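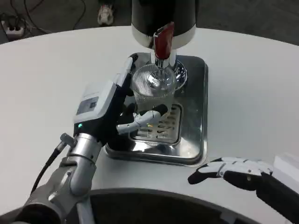

Short fiction

Clause 500

The standard came to Grusberg in a binder, which should have warned us. It was called the Pukmont Code of Practice for Serving Machines, and it ran to 3038 numbered clauses, two of which concerned the pouring of a drink.

I was the assessor. I had a clipboard, a lanyard and a per diem that covered soup.

The first clause said the hand shall support the vessel before the tap is opened. Fair enough. The robot reached out its right hand and put one long finger up the side of the glass and its thumb across underneath, close to the grate, and I ticked the box. The left hand waited near the edge of the table with its fingers curled. The code had no opinion on the left hand. I wrote "idle?" in the margin and then crossed it out, as I had been told in training that question marks upset the people at Hellen, who typed up the results.

The second was clause 500. It said the machine shall demonstrate reasonable care.

"How does it demonstrate that?" I asked the technician.

"It does the pour and doesn't break anything."

"That's an outcome. It could do that by luck."

"So could you," she said.

I looked at the red handle. I looked at the floor past the table, where the power strip lay in a nest of its own black cables, and leafed through the binder for a clause on cables. There was one on the colour of aprons. There was one on greeting customers in both official languages. Somebody had been paid to write all this, and I doubted they had ever carried a full tray past an extension cord.

"Wu passed at the first go," the technician said. Wu was the other firm.

"Wu wrote the code."

"Part of it."

"Which part?"

She had the decency to look at the ceiling.

I had nearly two hours before the bus, so I asked her to hold everything where it was, and I pulled up a chair and watched a machine keep its thumb under a glass. The green light on its wrist stayed on. My own mother used to hold a cup that way for my grandfather, in the November he couldn't manage it himself, and I never saw her consult anything.

That bothered me more than the cables. I didn't think the robot cared about the glass. I also couldn't say what I'd have written if it had.

"Do you need it to do something?" the technician asked.

"No. Is it in your way?"

"It's in the way of my lunch."

Under clause 500 there were boxes for yes and no, and a line for remarks. I ticked neither. On the line I wrote: Cup supported. Cables on floor. Suggest the authors come and look.

Hellen sent it back within the week. The remarks field, they said, was reserved for future use.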